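The Brirkent Society of Popular Song records with satisfaction the return of Américo Quintela to the concert platform. Mr Quintela, composer of "Ferry to Gadport" and 90 other published songs, had not performed in public for 13 years.

His withdrawal followed the Niva season, when the orchestra played his best-known ballad at double speed and the audience applauded warmly. He took a room above the Shakya piano shop and wrote music for radio serials under his mother's name. The Society wrote to him each September. He returned the letters with the grammar corrected.

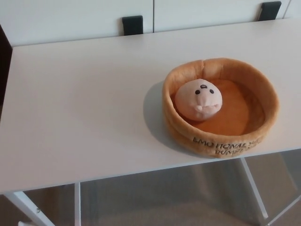

Why did Mr Quintela agree to sing again?

The Society had at last spelt his name with its accent, and he considered that the matter could go forward.

The concert took place on 14 Aug 2018 before an audience of 601. Mr Quintela sang nine songs, seated, and declined the microphone. During the last of them, a slow waltz not previously heard, a woman in the upper circle began to sing the second verse with him. She knew every word. Mr Quintela stopped playing, looked up towards the circle for a considerable time, and then resumed in a lower key, which suited her better.

The Society has made enquiries as to her identity. Mr Quintela has asked that they be discontinued.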